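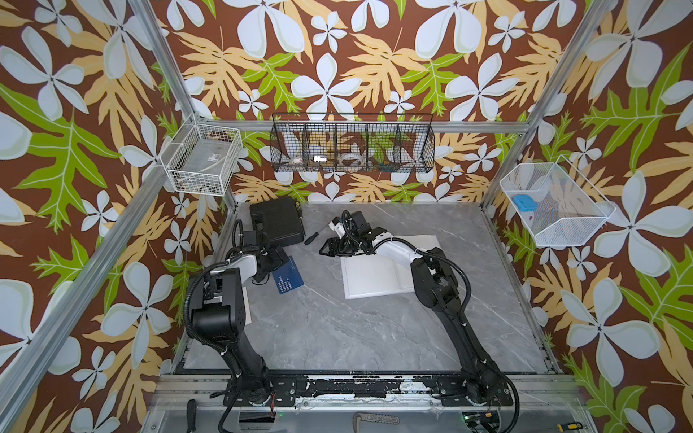 Figure 2. The Kudby two-arm workcell during a tool-sorting session. Both arms share one mounting plate at the front edge of the table; wire baskets hang on the three walls.

3.2 Workcell and Evaluation Procedure

The Kudby workcell is sold by Muvau as a bench-scale kit for laboratories that need two arms but do not have the floor space for a full cell. The kit under review was supplied with both arms, a mounting plate, the frame posts and crossbar, and a license for the Fiten control software. Wall panels, storage and table surface are left to the buyer. We covered the walls of our cell with a flowered paper on a brown ground and used a gray marble-patterned tabletop, so that the arms would be tested against a background with strong visual texture (Figure 2).

Assembly followed the printed manual and took 9 hours, including cable routing. The manual gives clear torque values for the base bolts but says little about the order in which the frame posts should be tightened. In our first attempt the crossbar had to be removed and refitted. Muvau has stated that the revised manual, issued in April, corrects this point. We did not have access to the revised version during the review.

Evaluation was carried out with household and workshop items. The set included screwdrivers, a black plastic carrying case, a printed booklet and an open book with white pages. Thin items were included on purpose. A booklet lying flat on a hard surface leaves very little edge for a two-fingered gripper, and the product sheet makes no claim for objects of this type. Further items, among them rolls of white tape and a metal fitting, were kept in the hanging baskets for the retrieval tasks.

Each task was run 30 times under operator control and then repeated under the Fiten replay function. An attempt was scored as complete when the item came to rest inside its target area and neither arm had entered a protective stop. The operator was allowed to move items on the table between attempts but not during them. All attempts were made over a period of 72 hours, with the cell powered throughout, in order to show any drift in joint calibration.

The same procedure was applied to the Wyss bench kit, which has a similar reach and is offered at a comparable price. The Wyss kit mounts each arm on a separate plate, and the spacing between the bases must therefore be measured and entered by hand after every move. Results for both products are given in Section 4.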